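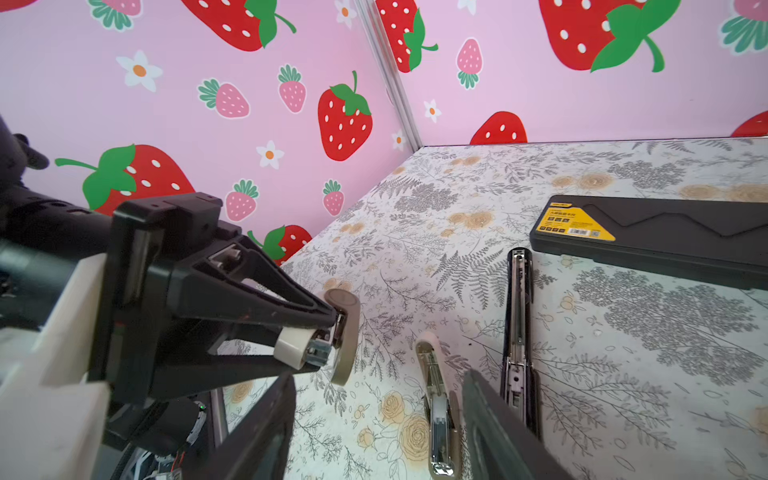 Section 4. Handling of Paired Objects

4.1 Where two objects of the same type share a table, the operator shall name the target before the arm moves. The name shall be a color. "The left one" is not a name, as left depends on which gripper is asked.

4.2 On the strawberry bench the permitted names are Cream and Black. Earlier drafts of this section allowed "the stapler." See Incident 129.

4.3 Incident 129, summary. The operator instructed the arm to move the stapler. The arm moved Cream. The operator had meant Black, and said so. The arm returned Cream to its starting point and then did not accept a further instruction for 597 seconds. The Gerno controller logged no fault during this period. It logged the word "which" 2 times.

4.4 The Gerno controller has no function that logs words. Sovance was asked to confirm this and did so in writing.

4.5 Fingers shall be open on approach. The operator shall not reach between open fingers to straighten an object, even when the object is plainly crooked and the arm is plainly waiting.

4.6 The carrying case stays closed during a run. Its position on the bench is not controlled by this standard, although the Villalobos site has asked that it be. At that site the case was found each morning in February a little closer to Black. The night log shows the arm parked and the power off. The site has since taped an outline on its table.

4.7 An object that has been returned shall be treated as not yet handled. The operator shall not apologize to it. This line was added at the request of the Ganent auditors, who had listened to the recordings.

4.8 If the arm pauses over one object while assigned the other, wait. Do not repeat the color. Operators who repeated the color reported a longer pause -- in one case about a full shift -- and a grip force well under the set value when the arm at last closed.

4.9 Objects of a pair shall be stored together overnight. No technical basis has been found for this requirement. It was removed from the previous revision, and the arm would not start until it was put back.

4.10 Deviations from this section go to the standards desk on the usual form. State the color first.

Last updated: June 2023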